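## Section 6: Setting the Umholm table for fall

By now your Umholm table should be standing level, with the protective film peeled off and the top wiped down once with a barely damp cloth. If it isn't, please go back to Section 2 and take your time over it (the film hides in the corners, and it's much easier to get off before there are dishes in the way!). We'll wait for you.

This part of the guide covers the small autumn setting we use in our own showroom from August onward. It's a simple little arrangement of a bread roll, a plate, a mug and a pair of striped pumpkins, and it suits a white top very nicely.

### 6.1 The bread roll

1. Choose a roll with some shape to it. Twisted and braided ones look lovely from every side, and a good glossy crust, deep orange on top and paler down in the creases, brings a lot of warmth to a plain white table.
2. Let the roll cool all the way through, which takes up to 20 minutes for a small one, before you move it.
3. Lift it gently by the sides and keep your grip light, as a soft crust dents easily and doesn't always spring back.
4. Have the plate close by before you pick the roll up, so that it only has a short trip to make.

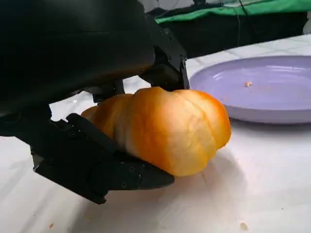 Sumathi Nadar wrote to us that she brushes her rolls with a little warm milk the minute they leave the oven, and that they keep their shine right through to supper. She also asked whether a roll could sit straight on the Umholm top while she looked for a plate. It can, for a moment or two, and the crumbs wipe away without any trouble.

> **Note:** Butter and egg wash can leave a film on a shiny surface. Wipe it up the same day with warm water and one drop of dish soap, then go over it with a dry towel.

> **Caution:** Never slice bread directly on the table top. Please use a board, even for just the one roll.

### 6.2 The plate, the mug and the pumpkins
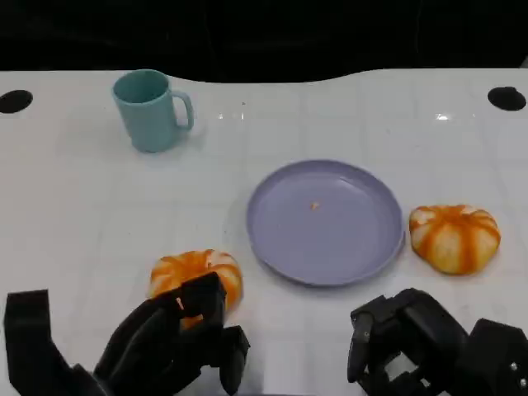
*Reading time: 2 minutes*

Soft colors get along very well with orange, so we like a lavender plate and a pale teal mug, but do use whatever you already own and enjoy looking at.

1. Set the plate down first, a little off center if you like, and leave yourself plenty of open table around it.
2. Put the mug behind the plate and off to the left. Turn the handle to the right if the person sitting there is right-handed, and the other way if they aren't.
3. Place one small striped pumpkin on each side of the plate. They don't have to match or line up perfectly, and in fact we think they look friendlier when they don't.
4. Check the bottom of each pumpkin for grit or a soft spot before you put it down. A felt pad underneath is a nice extra.
5. Brush any crumbs off the plate, then bring over the roll and settle it in the middle.
6. Walk the full 360 degrees around the table, if your room allows it, and nudge anything that looks crowded from the other side.

> **Caution:** Lift pumpkins when you move them. Dragging one across the top, with a grain of sand caught beneath it, is the most common cause of the scratches we're asked about.

If you're serving a hot drink, slip a coaster under the mug. Real pumpkins should be checked every few days and taken away as soon as they begin to soften. For care of the table edge, carry on to Section 7.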